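# Chapter 5: Reading a Soldier's Papers

Most people who served in a war left no memoir. They left a tin, a drawer or a suitcase, and in it a muddle of cards, passes, receipts, letters and snapshots that somebody in the family couldn't bring themselves to throw out. What a wonderful thing that muddle is! A general's published account tells you what he wished to be remembered for. A travel warrant with a coffee ring on it tells you where a young man was on a Friday night, and who was paying for the train.

In this chapter we work through one such group of papers, kept by Danylo Kravets, a wireless mechanic who spent most of his service at a training airfield near Keritz. His granddaughter, Miroslava Symonenko, inherited them in a biscuit tin and lent them to us for a whole term, which was extraordinarily generous of her. There are no medals in the group and no battles. There is a pay book, a course certificate, two leave passes, a long run of letters to his sister and a vaccination card filled in by at least three different hands – one of them so bad that we still argue over it.

## Why a group matters more than an item

Dealers and collectors speak of a "group" when papers and objects belonging to one person have stayed together. Split up, they lose a great deal. Take Kravets's course certificate. By itself it says that he passed in wireless maintenance, and you might put it back in the folder and think no more of it. Lay it beside the pay book and you find that his pay went up 13 days later. Lay it beside the letters and you find him furious, as he had expected the rise at once and had already promised his sister a winter coat. 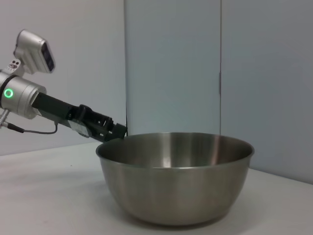
The vaccination card does the same sort of work. Airmen were usually inoculated before a posting overseas, so a cluster of entries in one week makes a historian sit up. Kravets has just such a cluster in December, and yet the pay book keeps him at Keritz until the following summer. Was a posting cancelled? Was the whole section done together, whoever was going? The letters from that month are missing, and we have to leave the question open. Get used to that feeling, because you will meet it often, and it can be rather thrilling.

## Official paper and private paper

Forms were filled in by clerks who were tired, rushed and sometimes guessing. Kravets's surname is spelt two ways in the pay book, and his height changes between one form and the next. None of this makes the papers worthless. A clerk had little reason to invent a date of issue, and plenty of reason to copy a service number with care (a wrong one meant somebody else got the money).

Letters go wrong in other directions. Kravets knew that a censor might read his, and he certainly knew that his mother would. He is cheerful about the food for 60 pages on end! Only in a note to his friend Maksym Harasym, which was never posted, does he admit that he was cold, bored and badly homesick.

## Before you begin

Work with clean, dry hands and a soft pencil. Keep the papers in the order in which you found them until you have written that order down, even if it looks like nonsense. Unfold nothing that resists.

The exercises that follow use transcripts made by Anqi Zheng, with the original spelling kept throughout. Square brackets mark a word she could not read. Start with the first leave pass, and note down every date, rubber stamp and signature on it before you turn to the letters.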